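Steltedine Asks Break Rooms to Weigh Their Snack Trash

Jerton, 4/24/24. Steltedine, the office cleaning company that has emptied Jerton's wastebaskets through two recessions and one unfortunate rebranding, today opened sign-ups for the Crumb Count, a month-long tally of what people eat at work and then leave for somebody else.

The idea came out of a January trial at the Rullby business park, where crews logged 1067 snack wrappers and cups from 40 break rooms. The fruit bowls, which the park's tenants mention in all their job ads, produced two banana peels.

"We have great respect for the fruit bowl as a decorative object," the company said in a statement. "Our crews would simply like the chips to make it to the bin."

Participating offices receive a hanging scale, a supply of liners and a wall chart with room for excuses. Results go to Steltedine each week by email. Offices may compete under a made-up name, and after the Rullby trial most of them asked to.
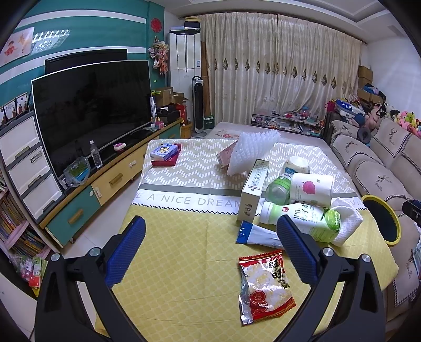
A snack bag on the table, and a paper cup at the bottom of the bin.
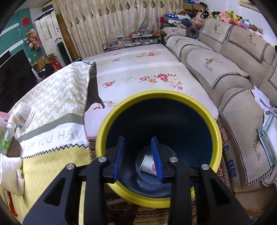
How to Enter

Any workplace in Jerton or Rullby with a shared kitchen, a microwave or a drawer everyone knows about can sign up at the Steltedine front desk. There is no fee. The first 2000 liners are being supplied by Zürcher, the Rullby packaging wholesaler, which has asked us to say that they are very good liners.

The office with the lightest bag wins a year of free window cleaning. The office with the heaviest gets a second bin.

About Steltedine

Steltedine cleans offices, clinics and one bowling alley in the Jerton area. Press inquiries are answered on weekday mornings, before the vacuums start.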